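What Is Rent, and Why Do Businesses Pay It?

A business needs a place to work. It may be a shop, an office, a workshop or one desk in a corner. Some businesses own their building. Many do not. They pay the owner so that they can use it, and that payment is called rent.

The owner of a building is called the landlord. The person or business that pays to use it is called the tenant. The two of them sign a written agreement called a lease. A lease says how much the rent is, when it must be paid, how long the tenant may stay and what each side has to look after.

How rent is worked out

Rent for a home is usually one price for each month. Rent for a business is often worked out by floor space. The landlord measures the floor in square feet. One square foot is a square with sides one foot long. The landlord sets a price for each square foot for one year, and the two numbers are multiplied.

Suppose Esperanza Yazzie wants a small room in Privville for her map-printing business. The room has 106 square feet of floor. The price is 26 dollars per square foot for a year.

106 x 26 = 2,756 dollars a year

To find the rent for one week, divide by 52, the number of weeks in a year.

2,756 ÷ 52 = 53 dollars a week

Try it with your own bedroom. Measure the length and the width in feet, multiply them to get the floor space, then multiply by 26.

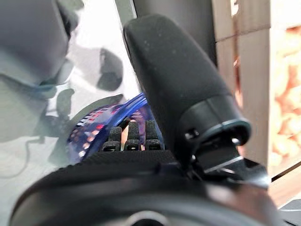
A close view of a black gripper finger. Two small fasteners sit on its collar.

What else does a tenant pay for?

Rent pays for the space. Other costs are often separate:

Utilities – electricity, water, heat and internet.
Insurance – a plan that helps pay if there is a fire or a flood.
Maintenance – cleaning, and fixing things that break.

Some leases put all of these into one price. This is called a gross lease. Other leases charge the tenant for some of them on top of the rent. This is called a net lease. A net lease can look cheaper at first, so a tenant has to add up every cost before comparing the two.

What is a deposit?

Before moving in, a tenant usually pays a deposit. This is money the landlord holds until the tenant leaves. If the room is left in good condition and all the rent is paid, the deposit is given back. If there is a hole in the wall, the landlord may keep part of it to pay for the repair.

Can two businesses share?

Yes, if the lease allows it. Siwan Gittins rents a room and uses half the floor. She lets Ifor Voyle use the other half, and he pays her. This is called a sublease. Siwan is still the tenant, so if Ifor does not pay, she must still pay the landlord the full amount.

Words to know

Landlord: the owner of a building that is rented out.
Tenant: the person or business that pays rent.
Lease: the written agreement between them.
Sublease: an agreement in which a tenant rents space to someone else.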